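Office Hours, Desks and Other Shared Furniture
Notes for Unit 4: How Offices Got Their Shape
Instructor: Ánh Ngô
Revised 8/7/19

Read these before class. They are the notes I lecture from, with the jokes left in and two of the longer complaints taken out. The reading packet has the longer versions of everything.

1. Where we left off

Last unit ended with the counting house: a few clerks on high stools, a ledger that weighed as much as a child, and the owner in the same room, close enough to hear you sigh. Supervision was cheap because the boss could turn his head. The trouble starts when the firm gets bigger than one room. Somebody has to decide who sits where, and from then on the floor plan is an argument about management, whatever the architect says it is.

Keep three words apart this week. Layout is where the furniture goes. Territory is who thinks they own it. Policy is what the memo says. Most of the bad papers I get in this unit treat the third as evidence of the second.

2. The big room

By the early twentieth century, large American offices had rows of identical desks facing one way, with supervisors behind or along the sides. The model is often compared to a factory, and the people who promoted it would have been flattered. Paper came in at one end, was handled by a series of people who each did one thing to it, and left at the other end as different paper.

The desk changed to suit. The old rolltop had pigeonholes, drawers and a lid that locked, and a clerk could lose a letter in it for a season. Efficiency writers hated it. The flat-topped desk replaced it in a lot of offices, and the selling point was that anyone walking by could see what you hadn't done. Students tend to read the flat desk as modern and clean. Read it as surveillance first and see how far that gets you. (Some way, in my view. Then it runs out, and you have to explain why the managers bought flat desks for themselves too.)

3. Landscape, then cubicle

After the Second World War, German planners came up with the office landscape: desks at odd angles, plants, low screens, everyone on one floor and in theory on one footing. The diagrams look like something spilled. The planning behind them was careful, built on studies of who talked to whom.

The cubicle is usually told as the villain's entrance. Be careful. The furniture systems of the 1960s that led to it were meant to give workers more space, more surfaces and a choice of sitting or standing. Buyers liked the panels, noticed that panels could meet at right angles, and stopped reading the brochure. When you write about design intentions, ask who signed the purchase order.

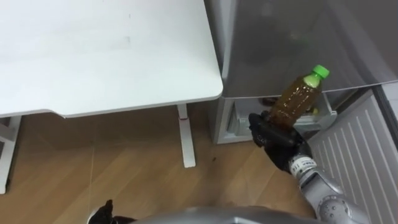 4. Case: the Nollimau move

Nollimau was a mid-sized freight insurance office that merged two departments onto one floor in October and kept unusually good records of the misery. You have the seating charts and a selection of the internal letters in the packet. There were 130 employees and, after the move, one kitchen.

The consultants, Stostent, proposed unassigned seating. You would arrive, take whatever place was open, and leave it bare at the end of the day. Their report promises "chance encounters" on nearly every page. Within 16 days of the move, by the evidence of the letters, people had begun arriving early to get the seats they had sat in the day before. Cardigans appeared on chair backs overnight. A framed photo of a dog turned up on the same windowsill every morning, and the letter complaining about it was longer than the one announcing the merger.

Management answered with a clear-desk rule. Staff answered the rule by putting their belongings in boxes and putting the boxes on the floor beside "their" seats. The rule said nothing about the floor. A second memo did.

What I want you to notice is how polite all this is. Nobody at Nollimau ever claims in writing to own a seat. They say they "usually find it convenient" to be near the printer, or they mention a draft. The accounting people had a bad back among them that seems to have moved from person to person as needed. Claims to territory in an office are almost always made in the language of health, light or workflow, and that is how you will find them in the archive.

5. Standing up

Sit-stand furniture is older than the wellness newsletter suggests. Clerks stood at tall desks for generations, and plenty of them complained about their legs. What changed was adjustability, and with it the question of who gets to adjust. In the Pirihi interviews (packet, second half), several workers say they set the height once, on the first day, and never touched it again. One says she raised hers only when she wanted to be seen working. Keep her in mind for the essay.

On health claims, be modest. You are not being asked to settle whether standing is good for anyone. You are being asked why an employer who wouldn't replace the carpet found the money.

6. Reading the sources

Seating charts lie by being neat. They record a plan, often one drawn before anyone arrived, and they leave out coats, bins, birthday cards and feuds. Catalogs lie by being empty: the furniture is photographed without cables and often without people. Letters of complaint lie too, but in useful directions.

For Nullumel, the catalog in the packet, look at the captions before you look at the products. "Team" appears over 40 times. "Door" appears once, in the shipping instructions.

7. For the essay

Up to 7 pages, double-spaced. Choose one piece of office furniture and one dispute about it, and use at least one source written by somebody who had to use the thing. Dictionary definitions of "office" will be returned unread. So will any opening that begins with the dawn of time, when, as far as I know, there was no assigned seating.

Questions to me in office hours. The office is shared, so knock, and if my colleague is in the good chair, come back later.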